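Talk notes – dressing a long table without losing your guests behind it
Huvurlow village hall, evening group

Say hello, say thanks to Victor Nzioka for asking me back. Check they can hear me at the far end. Don't start with the candle story, save it.

Right. Who's hosting this winter? Hands up. Keep them up if you've bought something for the middle of the table and then moved it to the sideboard before the soup came out. (Wait for the laugh. If there isn't one, tell them I've done it too, with the big pewter bowl.)

My whole talk is really about height. I do tables for a living, mostly weddings and the odd big birthday, and last November I did one for 124 people at Kinyua, in the barn. Lovely couple, very set on tall glass vases. I put them out, sat down in one of the chairs, and couldn't see the chair opposite. So we had an hour and a half to swap the lot for low bowls. I now sit down at every table before I sign it off, and I'd like you to do the same at home. Sit in the worst seat, the one by the radiator.

Elbow test next. Put your elbow on the table, hand up straight. Anything in the middle wants to stop at your wrist, or else be thin enough to look past. Get them all doing it, it wakes people up.

Candles. Dinner candles are fine above the wrist as they're so slim. Please don't use scented ones near food! Vanilla and roast lamb is a horrible thing. Put those in the hall or the loo. I like unscented stubby ones in odd little glasses, and I buy them in boxes of 200 from Nitau, which is far too many for a house, so share a box with a neighbour.

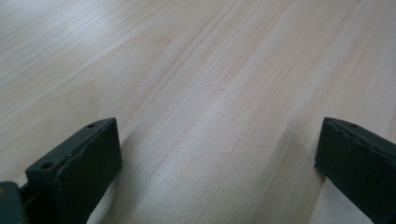 Spacing. People bunch everything in the centre and leave the two ends looking forgotten. On a long table I start at the ends and work in. Leave a gap where each serving dish will go, and try it with the real dishes, empty, the night before. Mention the turkey plate that had to live on a stool.

Flowers – keep this bit short, Damián Arriaga is doing flowers after the break and he'll do it better. Just say: herbs are cheap, rosemary lasts, and lilies drop pollen on your good cloth. Ask him about ivy, he has views.

Cloth or no cloth? I get asked every time. I go for a runner, mostly for the ironing. If you do use a full cloth, iron it on the table with a thick towel underneath and you won't get the fold lines back. Wax comes off with brown paper and a warm iron, but coloured wax may leave a mark, so I stick to white and cream.

Money. Show the price sheet. My Kinyua centre pieces came to nearly £5 each once we'd gone low, candles included. The tall vases were hired from Sultedus and we paid for them anyway, all 197 quid of it. Pause there.

Now the candle story, if there's time. Sleeve, gravy boat, Auntie. Keep it to two minutes.

Questions. Somebody will ask about battery candles. Yes, for children and for windowsills. Get the ones with a timer and take the batteries out in January.

Remind them tea is at the back, cups need bringing to the hatch, and my bowls are on the side table if they want to pick them up and have a look. Then hand over to Damián.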